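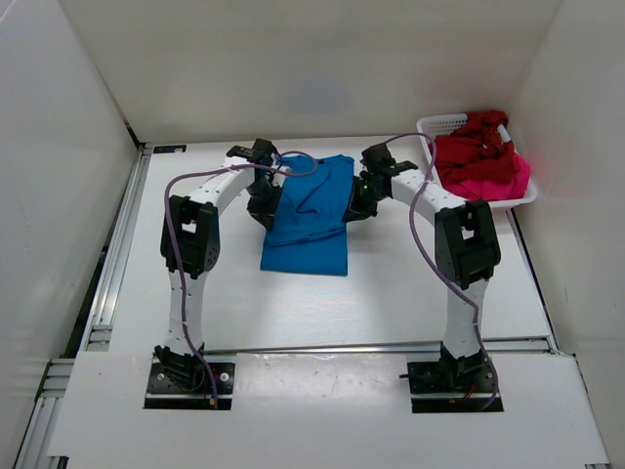

"Towels, yes. Fitted sheets, ask me in October"

Annick Carré has 28 years in laundries behind her and now spends her days at Grirness, teaching two arms to fold. I caught her between batches, she had a coffee in one hand and talked fast. Notes typed up same evening, so forgive the state of them.

First question, the obvious one. Can it do the washing yet?

"It can do a bit of the folding. People hear that and think they'll never touch a sock again." She laughs. "You still have to load the machine, empty it, find the other sock."

The hard bit is cloth. A box stays a box. A shirt is a different shape every time you drop it, and the far end stays rumpled while both grippers are busy holding the sides of a fold. Blue one on the table, red and pink stuff heaped in the basket behind. Getting one thing out of a heap like that without dragging the rest along is a seperate problem, she says, and a worse one.

"Two arms have to agree. If one side goes up a bit before the other the fold comes out on the slant, and then every fold after it is on the slant too."

How many goes does it take? They logged 556 folds on the last round. She was happy with 400 of them. "Happy as in I'd put it on a shelf in a shop. My old boss wouldn't of."

And speed? Slow. 4 minutes for a shirt on a bad run. Annick does one while she's answering me, no table, against her chest, didn't look down once.

Shops are asking anyway. Léonie Aubert runs the stockroom at Drarneo and came over for a morning to watch. Her view, by phone later: "I don't need it quick. I need it to go all night and not crease the collars." Would she buy one now? "No. Next year, maybe, if it can do a jumper."

At home is further off, both of them say. Kids, cats, no clear table.

Does Annick worry about the job? Long pause. "The folding was never the job I minded losing. My wrists are finished. It's the ironing I'd like it to take."

Back to the batch then. Jumpers next.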